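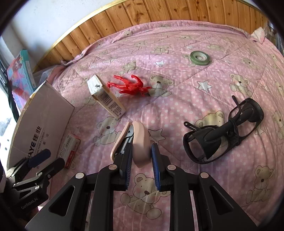 Where Does the Stapler Live? A Study of Small Objects in a Shared Student Bedroom

Household Design, Project 2
Submitted 11 March 2019

Introduction

Every student bedroom has a desk. Very little of what belongs on the desk is on it. This project began as an argument about a stapler, which had been missing since the start of term and was needed to hand in the previous project. It was found in a shoe under the radiator. I decided that a person who keeps a stapler in a shoe was well placed to write about storage.

The brief asked us to choose one domestic problem, observe it for 15 days, try a change, and report on whether the change did any good. My problem was stationery and small cartons: where they end up, why they end up there, and what it takes to get them back.

The room

The bedroom is on the upper floor of Herner House and is shared by 2 people. It has one desk, one closet and a bed each. My bed has a varnished wooden panel and a pink quilted spread with polka dots, stars and teddy bears on it. I mention the bedspread early so that we can all move on. It is warm, it washes well, and it matters to the study for a reason I'll come to.

The desk is narrow. With a laptop open there is space left over for a mug. Any job involving paper therefore moves to the bed, and the supplies move with it.

Method

I drew up a list of the things that were supposed to live at the desk. It came to over 100 items, which was a shock, and a good part of the total was pens that no longer wrote. I threw out the pens and picked 8 things to follow: the stapler, the tape, a hole punch, scissors, a ruler, a glue stick, a box of envelopes and a calculator. Each evening I wrote down where each one was, before tidying anything.

My roommate agreed to take part on the condition that I would not comment on her side of the room. I have kept to this, with difficulty.

For the first week nothing was changed. For the rest of the study I used a drawer organizer from Rarkero, which arrived in several pieces and a bag of screws, and a system of labels.

Findings, first week

The bed won every evening. The stapler was on it most nights, usually in company with whatever cartons had come into the room that week. Empty boxes turned out to be a bigger part of the problem than stationery. A box comes in with something useful inside, the useful thing leaves, and the box stays because it is a good box. I own several good boxes. They hold air.

The color of things also made a difference. A black hole punch on a pink bedspread can be seen from the door. A peach-pink stapler on the same bedspread can be sat on, and was. The pattern makes it worse – among the teddy bears and stars, a small pale object simply joins in. I lost the glue stick twice in plain sight.

The scissors never moved from the desk at all. They were in a mug. I noted this on the second evening and failed to learn anything from it until much later.

Findings, with the organizer

The Rarkero organizer has a compartment for everything, and for two evenings everything was in its compartment. Then I needed the drawer for chargers. By the end of the week the organizer held chargers, a spoon and one of the labels. The stapler was back on the bed.

At this point I gave up on the drawer and tried something cheaper, borrowed from our seminar reading on the Hou method, which asks you to store a thing where it is used instead of where it looks right. I took one of the good boxes, cut it down to a tray and put it at the foot of the bed. Stapler, tape, glue and envelopes went in. The rest of the cartons were flattened and taken out to recycling, apart from one that I am still thinking about.

The tray worked better than I wanted it to, given what the organizer cost. The four things in it were there on every remaining evening except one, when the stapler had gone next door on loan.

Problems with the study

The room is one room and both people in it knew what was being written down. I probably tidied more than usual toward the end. The tray also has to be moved before anyone can lie down properly, so it spends its nights on the floor, where it has been stepped in once. A shelf at bed height would be better. I have sketched one that hooks over the wooden panel, and the workshop at Vuvulum has offered me offcuts to build it from.

Next steps

Build the shelf. Return the spoon. For the follow-up in late March I would like to repeat the evening notes with a plain bedspread, to see how much of the losing was the furniture and how much was the bears.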